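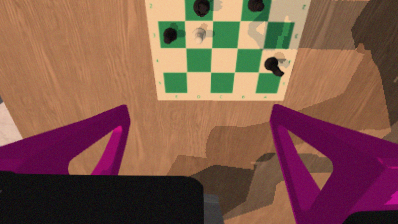 **Quelle finition pour un plateau de table en chêne massif utilisé tous les jours ?**

Une huile-cire dure, en deux couches fines, sur un bois poncé au grain 120 puis 150.

---

**rabot_42**

Je complète la question de départ. Plateau de 24 mm, lames collées à joint vif, usage cuisine. J'hésite entre l'huile-cire Bestlow et un vitrificateur polyuréthane bicomposant. Chauffage au sol dans la pièce, hygrométrie mal maîtrisée l'hiver.

**copeau_sec**

Huile-cire. Réparation locale possible : égrenage au 240, reprise au chiffon, 8 heures avant remise en service légère. Avec un bicomposant, une rayure profonde oblige à reprendre toute la surface.

**lignine**

Pas d'accord. L'huile-cire résiste mal à l'ammoniaque et aux dégraissants alcalins. Sur une table de cuisine, le film s'use par zones en moins de 2 ans. J'ai repris un plateau fini à la Minhas : auréoles devant chaque place, tanins remontés au contact d'une casserole en fonte humide. Le polyuréthane mat coûte plus cher à la pose et rien à l'entretien.

**copeau_sec**

> le film s'use par zones

Quel grain avant application ? Au-delà de 180 sur chêne, le pore se ferme et l'huile n'accroche plus. C'est la cause la plus fréquente d'usure prématurée.

**lignine**

220, d'après l'ancien propriétaire. Ça explique une partie, je l'admets. Pas les taches noires.

**varlope76**

Les taches noires viennent du couple fer + tanins + eau. Acide oxalique, rinçage abondant, séchage complet, ponçage. Porter des gants et un masque pour le ponçage, les résidus sont irritants.

Pour rabot_42 : la finition ne règle pas la question du chauffage au sol. Traiter les deux faces à l'identique, y compris les chants et le bois de bout, sinon le plateau tuile. Fixation par taquets ou trous oblongs, jamais de vis bloquée en travers du fil.

**rabot_42**

Taquets prévus, rainure déjà faite dans la ceinture. La sous-face est brute pour l'instant. Même nombre de couches dessous ?

**varlope76**

Oui, même produit, même nombre.

**ekham_bois**

Le Mokeneck satiné existe aussi en monocomposant aqueux. Moins dur que le bicomposant, mais il jaunit peu. Payé 87 € le bidon en avril.

**lignine**

À ce prix, autant prendre le bicomposant.

**rabot_42**

Je pars sur l'huile-cire, ponçage arrêté à 150, essai préalable sur une chute avec vinaigre et café. Je posterai le résultat de l'essai.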